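I caught Beverley Cartwright at 8 in the morning, kettle on, both of us yawning. She makes Ormsby, the history of science podcast, and the new run is all about dyes!

"I only meant to do one episode on mauve," she told me. "Then I read 400 pages on indigo and that was my summer gone."

Her guest for the opener is the chemist Despina Mladenović, who apparently talks even faster than I do. "We recorded for five hours," Beverley said, laughing. "I've got to get that down to something you can listen to on the bus."

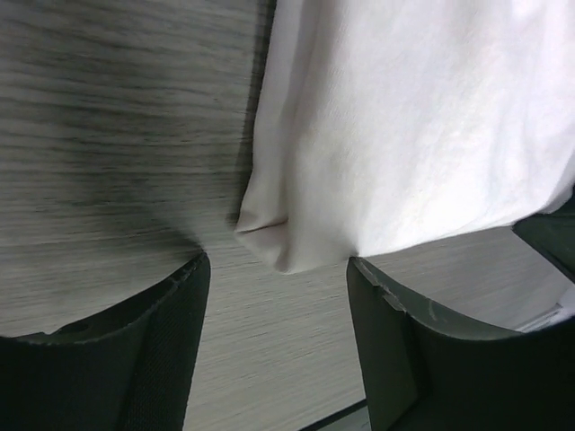 What's coming up

Madder is next, then cochineal (I can't wait for that one). "People were smuggling the insects," she said. "It's practically a heist story." The first two episodes go out in November.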